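Mutbridge evening classes, Car Care 1
Handout 2: brake fluid and pads
Bring this back next time, we dont print spares

Recap from handout 1
Tyres, washer fluid, bulbs. If you missed it, ask for the sheet. Coolant comes later in the term, after January.

What brake fluid does
Pedal pushes fluid, fluid pushes pistons, pistons push pads onto the disc. Liquid doesn't squash much, gas does. So air in the pipes = spongy pedal, long stops. Same with old fluid that has boiled.

Takes in water from the air over time, even with the cap on. Water brings the boiling point down. Long hill, heavy car, hot brakes, pedal goes soft. Also rusts things from the inside.

Change it when the handbook says, usually every couple of years. Goes by age as well as miles. A car that only does the shops still needs it.

Types
DOT 3, DOT 4, DOT 5.1: glycol based. DOT 5: silicone, do NOT mix with the others. Confusing numbering, yes. The right one is on the reservoir cap or in the handbook. Write yours here: ..........

Fluid from a sealed bottle only. Strips paint, so rinse spills with plenty of water straight away. Gloves and glasses.

Checking the level
Car on the flat, engine off. Find the reservoir, normally at the back of the engine bay on the driver's side but not always. Level between MIN and MAX. Wipe the cap before you take it off, grit in there is bad news.

Slow drop over months: likely pad wear, pistons sit further out. Quick drop: leak. Don't drive it, don't just top up and hope.

Pads
Look through the wheel spokes with a torch. You want the friction material, not the metal backing plate (people mix these up every term). Getting thin, book it in. Inner pad can wear faster then the outer, so a look from outside only tells you half.

Squeal all the time: could be the wear indicator. Grinding: stop driving. Pulling to one side: maybe a sticking caliper, get it seen. 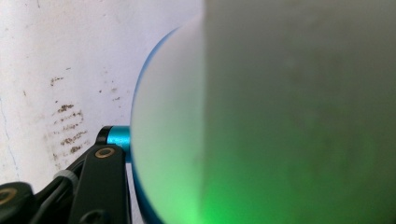 Talking to the garage
Ask for the old pads back in the box. Ask what fluid they used and have it written on the invoice. Ask if the price is per axle or for all four wheels, a quote that says "brakes" could mean either.

Two quotes we'll compare in class, same job, front pads and fluid change. Lau: 191 pounds, all in. Brolness: up to 200, depending on the pads fitted. Which is cheaper? Depends what is in them. Read the small print on page 34 of the course book first.

For next time
Find your own reservoir and note the level. Look up the fluid change interval. Read the Zorik notes on discs, first half only.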